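Notes for week 2: driving the arm yourself

Okay, so last time I talked way too long about joint angles, and I promise less of that today. We're doing teleoperation, where you steer the arm by remote and it records everything you do. Menaka Akanda has the sign-up sheet for the Arna station, and please read her page on the emergency stop before you touch anything!

My advice for your first turns is to go slower than feels natural. I recorded 73 runs my first April with this setup and threw out 21 of them, mostly because I got impatient near the dish and yanked the controller (my students were very polite about it).

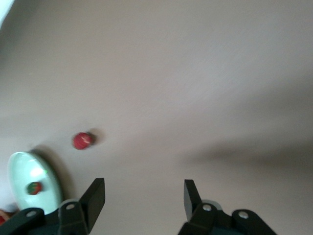

Why not just move the arm by hand and skip the remote?
You can, and for simple reaching I still like it. The trouble is that your own hands and sleeves end up in the camera views, and the robot won't have them there when it runs alone. With the remote, the recording looks much closer to what the policy will see later.

For homework, read the first half of Rezaul Roy's handout and write me a paragraph on pauses: when would you keep one in a demonstration, and when would you trim it? Drop it in the box outside room 218, or just bring it to class.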